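Chapter 4
Teaching by Demonstration

What this chapter covers
4.1 Two ways to show a task
4.2 Setting up the table
4.3 Recording a demonstration
4.4 Judging what you recorded
4.5 From recordings to a policy

Before you begin
You should be able to home the arm, read its joint angles and stop it with the software stop and the red button (Chapter 2). You should also have finished the frame conversion exercises at the end of Chapter 3. Sections 4.3 and 4.4 use the Tretholm recorder. Appendix B explains how to install it.

In Chapter 3 you moved the arm by writing down where it should go. You gave it a list of poses, and it visited them in order. That works well when every object is always in the same place. Move a cup by the width of a finger and the program closes the gripper on air, or pushes the cup over.

One answer is to write a longer program, with a case for each position of the cup. People did this for years, and in some factories they still do. Another answer is to have a person do the task through the robot, many times, with the objects in different places each time, and to keep a record of every motion. A learning method then looks for what the recordings have in common. This is called teaching by demonstration, and the person who does the showing is called the demonstrator or the operator. We use "operator" in this book.

The tasks are ordinary ones. A typical tabletop task asks the arm to pick up one item from a small group and put it in a bowl. The item may be long and thin, like a marker, or tapered, like a carrot. Each shape calls for a different approach. A cylinder lying on its side has to be gripped across its width, so the operator must turn the wrist to match the angle at which it lies. If the wrist is off by too much, the fingers push the object away as they close. An operator learns this within a few tries and starts to line up the wrist early, while the gripper is still coming down.

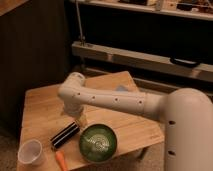 4.1 Two ways to show a task

There are two common ways to give a demonstration. In the first, the operator takes hold of the arm and moves it by hand while the motors are set to give way. This is kinesthetic teaching. In the second, the operator stays clear of the arm and drives it from a separate device. This is teleoperation.

Kinesthetic teaching needs no extra equipment. The operator feels the weight of the arm and the contact with the table, and most beginners can produce a usable motion in their first session. Its main drawback is that the operator's hands and body get into the camera views. A policy trained on those views may come to depend on a hand that won't be there later.

Teleoperation keeps the views clear. The device may be a joystick, a tracked hand controller or a second, smaller arm that the main arm copies. We use the Varton leader arm in the exercises, but any device supported by the recorder will do. The drawback is that the operator has little or no sense of touch and must judge height by eye. Expect your first attempts to be slow.

The data set used in this chapter, Flososgate, holds 890 teleoperated demonstrations. After the checks described in Section 4.4, 600 of them are kept for training. You will add 56 of your own.

Key terms
Demonstration: one complete recording of a task, from the start pose to the end pose.
Episode: another name for a demonstration, common in software menus.
Leader and follower: the arm the operator moves, and the arm that copies it.

Exercise 4.1
Open demonstration 73 in the recorder and play it at half speed. Write down the time at which the wrist begins to turn and the time at which the gripper begins to close. Keep both numbers for Exercise 4.6.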